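The targeting penalty should be reviewed by the minute

2 October 2020
Laurier Hawthorne

Discipline in gridiron is administered by the half. A player ejected for an illegal hit in the first half misses the remainder of that game. A player ejected in the second half misses the remainder of that game and the first half of the next one. The rule is easy to print and easy to announce. It is also poor measurement, and leagues at our level, which are free to write their own supplementary bylaws, should stop copying it.

Consider two linebackers. The first is ejected on the opening kickoff and loses a full game. The second is ejected on the first snap of the third quarter and loses two quarters, then two more the following week. Same total, spread over two opponents. Now move each foul to the end of its half. A player ejected on the last play before halftime loses two quarters. A player ejected on the last play of the game loses two quarters, all of them served against a team that had nothing to do with the foul. Identical contact, identical ruling, and the sanction varies by a factor of two depending on the clock.

The usual defence is that every penalty in football depends on circumstances. A holding call on first down costs less than a holding call on third. That is correct but it describes the value of a penalty, and value is bound to vary. The size of a holding penalty does not. It is the same yardage in the first minute as in the last. Ejection is the one sanction where the size itself floats.

I went through the Remer Conference's logs for last season, which list 20 targeting ejections across all member clubs. Most fell in the second half, as expected, when defenders are tired and tackling height creeps up. The log records the time of each ejection to the second. It does not record playing time lost, and no one at the conference office had been asked to compute it. A suspension expressed in minutes would have required that column. A suspension expressed in halves conceals the need for it.

My proposal is simple. An ejected player sits for the equivalent of 30 minutes of game clock, starting from the foul, carried over to the next fixture if necessary. Overtime does not count toward the total. If the season ends first, the balance carries into the next one. The scorer's table already tracks the clock and would need one additional line on the sheet.

Sheila Mapplebeck, who coached the Lewis defence for 3 seasons and now assigns officials, has objected to this in correspondence. Her argument is that a returning player creates an administrative burden in the middle of a quarter, and that sideline staff will get it wrong. Some will. They also get eligibility lists wrong, and we have not abolished eligibility. A player whose suspension expires during a drive can wait for the next change of possession. That introduces an error of a few minutes, which is still much smaller than the current one.

Her second objection is better. A fixed total removes the officials' knowledge that an early ejection is severe, and that knowledge may presently keep them cautious. I doubt it. Replay review at the Steltus ground last November took 90 seconds on a first-quarter hit and very nearly the same on a fourth-quarter hit, and both calls were confirmed. Two cases settle nothing, but I have yet to see evidence on the other side.

There is a separate argument about whether ejection is the right response to every high hit. A two-tier system, with a flagrant and a non-flagrant category, would be an improvement. It can be debated independently. Whatever the length of the sanction, it ought to be the same length for everyone who receives it — a minimal standard, and one the present rule fails.

The Flokeleck Cup final drew 2,689 spectators and was played without the home side's best safety, who was serving two quarters for a hit made on the last defensive snap of the semifinal. He returned after halftime. By then the colour commentator had twice explained the rule and had twice been asked to explain it again.

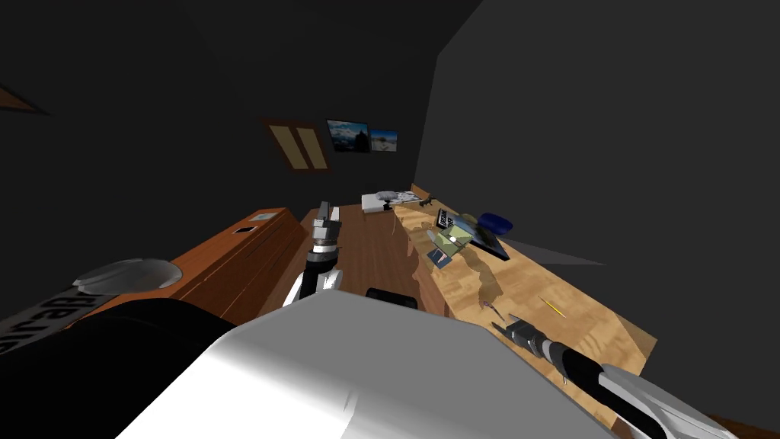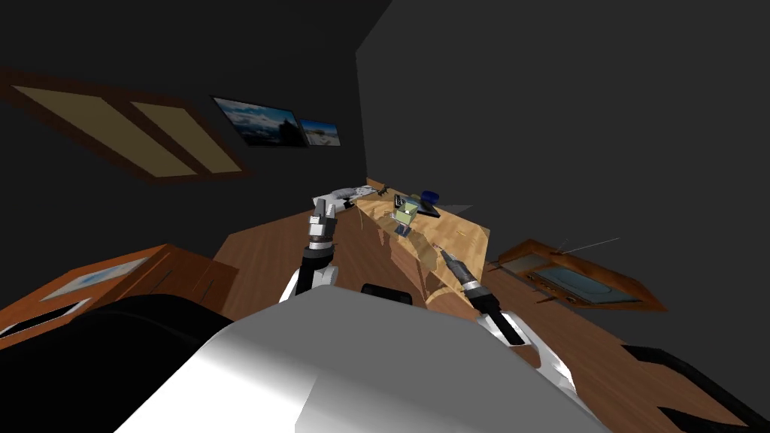
Simulated room, two rendered views.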